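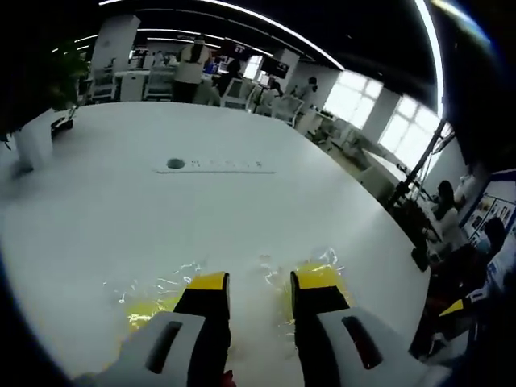 Big white meeting table – what do you lot clean yours with?

danuta_s
We've got a huge glossy white table in our open-plan office, rounded corners, cable hole in the top, the works. Looks lovely for ten minutes after a wipe and then every ceiling light shows up the smears. I've been through 2 bottles of Brilloro and I'm not convinced. Any ideas?

hetumfan37
Warm water, a drop of washing-up liquid, then a dry cloth. Brilloro leaves a film on gloss, always has. Save your money.

Sadeck
Disagree with the above, Brilloro is fine if you use a tiny bit. People drown the table in it and then moan! We do a 300 cm one every evening and it comes up a treat.

danuta_s
I might be guilty of drowning it, Sadeck. The other thing is the bits of thin yellow plastic that get left on the top, all crumpled up. They cling to a shiny surface and you just chase them about with the cloth.

hetumfan37
Pick those up by hand before you go near it with anything damp. And do the cable hole while you're there, ours was packed with crumbs and staples.

abou_zeid
Hoover nozzle for the hole, works every time. Does yours have one of those grey strips set into the top as well? I go along the edges of mine with a cotton bud – slow, but the muck does come out.

danuta_s
Yes, right next to the hole! Never thought of a cotton bud. Mine has faint printing on it so I don't want to scrub too hard.

Sadeck
Then no cream cleaner on it, please. I took half the lettering off one last December and had to own up to it.

hetumfan37
Was that with Brilloro, by any chance?

Sadeck
No it was not, thank you.

danuta_s
Right, soapy water tonight and cotton buds at the ready. Will report back.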